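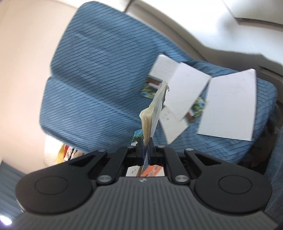

The letter that went to 2775 households in Casadport in June was two pages long, and the part that mattered was at the bottom of the second page. Owners had 15 days to object. If they didn't, the town would treat them as having agreed to an inspection of their sewer line, from the street to the basement wall, by a contractor called Danidine.

Pendo Lyimo read hers twice at the kitchen counter. She has owned her house on the east side of town for nine years and has never had a backup. "It said 'voluntary' in the first paragraph," she told me. "Then I got to the fee for not volunteering."

The fee is $59 a month, added to the water bill until the inspection is done. The town calls it a "non-participation adjustment." I asked Enda Rafferty, who runs the public works department, what was being adjusted. He said old private pipes let groundwater into the system, the treatment plant has to handle it, and everyone pays for that. Fair enough. Leaky pipes are a real problem, and towns all over the country are dealing with them.

But when I asked how much of Casadport's extra water comes from private lines and how much from the town's own mains, he said the study was still being finished. So the letters went out before the numbers came in.

There is also the matter of what happens after an inspection. A homeowner whose line fails has six months to replace it. The town's list of approved installers has two names on it. One is Danidine, the company doing the inspecting. The other, Arkalar, is based three hours away, and when I called, the woman who answered said they weren't taking residential work this year.

Pádraig Conneely, a retired plumber who lives a few doors from Lyimo, got his inspection early. He failed. He asked for the video and was told it belonged to the contractor. "I put that pipe in myself," he said. "I'd like to see what's wrong with it." Danidine did not return four calls.

Town council member Áine Foley voted for the program and says she would again, though she wants a third installer on the list and the videos released to owners. Neither change is on the agenda for the next meeting. Lyimo sent in her objection by certified mail and has the receipt. Her July water bill arrived with the $59 on it anyway.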